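The laundry cell at Prastis has one robot, one front-loading washer and one technician on the day shift. The technician has kept the machine running since June and agreed to talk about the upkeep, on the condition that the interview stick to maintenance.

The robot is a silver humanoid with a camera in its head and another at the wrist. Its job is to hold a basket up to the washer and get clothes from one to the other. Most of the technician's day goes to the hands.

"People ask me about the software," the technician said. "I spend my time on fingers, cables and the wrist. If the jaws don't close square, the rest doesn't matter."

A shift starts with the arms powered down. The technician turns each wrist by hand through its full range and listens. Then come the cables, which run outside the arms on this build. They need enough slack to follow the elbow and not so much that they catch on the washer door.

"I had one snag on the hinge in my second week," the technician said. "It pulled the connector half out and the gripper started dropping its signal every few minutes. I changed the cable twice before I looked at the connector. That cost me a day."

Since then every cable gets a tug at both ends before the first load. The technician marks the date on a clipboard hung by the door.

The finger pads are ordered from Stusireck in packs of 30. They last 400 loads if the baskets are in good shape, less if the rims have begun to fray. The shop's log stood at 2,693 loads on the morning of the interview, and the next full service, with both wrists opened and regreased, is set for 3,000.

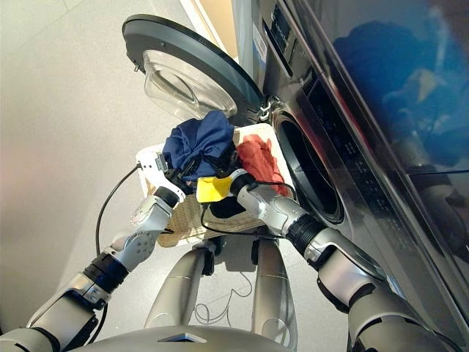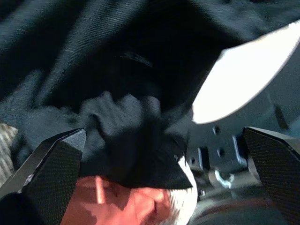
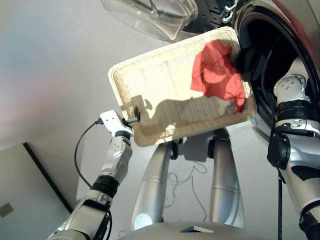
The Prastis laundry cell, seen from the robot's head camera (first and third) and from a wrist camera (second).

Basket position takes up the other half of the setup. The washer sits at an angle to the robot, and the floor has tape under the front feet of the machine so it can be put back after cleaning. When it creeps off the tape, the basket ends up short of the drum and clothes go on the floor.

"A washer walks," the technician said. "Spin cycle, heavy load, it moves a little. I check the tape at lunch. If it's off, I push it back, then I run the reach program with an empty basket and watch the rim against the gasket."

The reach program was written by Zhuravel, the integrator that installed the cell. It brings the basket to the drum at quarter speed and stops at four points. The technician looks for contact at each one. Touching the gasket is allowed at the last point only.

Dark clothes are the hard ones. The wrist camera has trouble finding a fold in navy or black cloth, and when the lens has lint on it the trouble gets worse. The technician wipes both lenses with a dry cloth every two hours and keeps canned air for the vent slots.

"Lint gets into everything," the technician said. "I tried a cover over the wrist for a while. It kept the lint out, and it also kept the heat in, so I took it off."

Asked what the next change would be, the technician named the cable routing. Honden has quoted a set of clips that would hold the line closer to the forearm — the price is fine, but the clips need holes drilled in the panels, and Prastis hasn't agreed to that yet.

"For now I use ties," the technician said. "I replace them on Fridays."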